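Nurkwood Handling Laboratory
@nurkwoodhandling

1/18
Today we are publishing the maintenance routine for our hand-held gripper units, as followed at the Nurkwood site. Several partner groups have asked for it since January. The thread covers one unit, from the start of a shift to the end, and the repairs we carry out ourselves.

2/18
The unit described is number 217. It has a grey shell, two black finger pads and a camera that looks out over the fingers. An operator carries it by hand and performs household and office tasks with it. The recordings are later used to train the arms in the Mondal cell.

3/18
Responsibility for the units rests with Kinga Illés. Barnabás Antal handles pad replacement and spare parts. Any operator may take a unit out of service without asking either of them first. A red tag goes on the handle and the unit goes on the lower shelf of the charging cabinet.

4/18
Start of shift. Wipe both pads with a lint-free cloth dampened with plain water. Do not use alcohol. Our first set of pads was cleaned with alcohol for a whole season, and the inner faces became hard and glossy. They no longer held a paper cup reliably.

5/18
Check the textured inner faces under a desk lamp. Dust and crumbs collect in the texture and are best lifted out with a soft toothbrush. A pad with a tear longer than the width of a pencil is replaced before the shift starts.

6/18
Close the fingers slowly and look at the tips from the front. They should meet at the same height. If one tip sits forward of the other, loosen the two screws at the base of that finger, reseat it, and tighten the screws in turn, a little at a time.

7/18
Squeeze the trigger fully and release it ten times. The fingers should return without sticking. A slow return usually means grit in the linkage. Remove the grit with a dry brush. Oil is not permitted on the linkage, as it reaches the pads within a day or two.

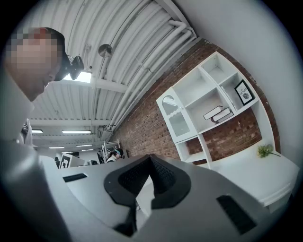 8/18
The lens is cleaned last, after the pads and linkage, so that loosened dust does not settle on it again. Use the blower first, then the lens cloth kept in the sealed bag. The cloth is washed weekly and is not to be used for anything else.

9/18
Next, the opening check. The operator records a short clip of the fingers opening and closing three times. The software compares the measured opening with the stored values. A difference of more than 18 tenths of a millimeter at full opening means that the unit must be calibrated again.

10/18
Calibration is done on the Stomov plate, which is bolted to the bench beside the cabinet. Place the unit in the cradle, run the program named on the card, and wait for the second tone. Please do not lift the unit at the first tone. This has been the most frequent cause of a failed calibration.

11/18
If the calibration fails twice in a row, stop. Tag the unit and write down the error number. Repeated attempts overwrite the log we need in order to find the fault. Csaba Szűcs reads the logs each morning and will reply in the unit's notebook.

12/18
Pad life. The pads on unit 217 were last changed at 3646 cycles. The written limit is higher, but the left pad had begun to lift at its outer edge. Both pads are always changed as a pair, including when one still looks sound. A new pad against a worn one pulls objects to one side.

13/18
To change a pad: remove the retaining clip, slide the old pad toward the tip, and clean the finger underneath. Press the new pad on from the tip end until it seats. Leave the unit closed on the foam block for 40 minutes before use. Enter the change in the notebook with your initials.

14/18
Shell. The grey shell needs very little care. A damp cloth is sufficient. Keep the slots clear and do not cover them with labels or tape. One unit returned to us in spring had an inventory sticker over a slot and had been shutting itself down during longer tasks.

15/18
Cables and batteries. Hold the plug when disconnecting, never the cable. Batteries are charged in the cabinet only. A battery that feels swollen or rocks on a flat surface is placed in the metal box and reported to Dorottya Fekete the same day.

16/18
End of shift. Wipe the pads again, leave the fingers slightly open, and place the unit in its own cradle. Fingers stored fully closed take a set overnight, and the opening check will then fail the next morning for no other reason.

17/18
Correction to the printed card, edition dated 2026-10-18: the screws at the finger base are listed there with the wrong driver size. The smaller driver is the correct one. Kristóf Juhász is sending replacement cards to the Urimance site. Until they arrive, please amend the card by hand.

18/18
Partner groups may copy this routine and adapt it to their own units. Those using an older shell should skip the reseating step in post 6, as the finger base on that version is glued. Questions about spare pads should go to the parts desk with the unit number in the subject line.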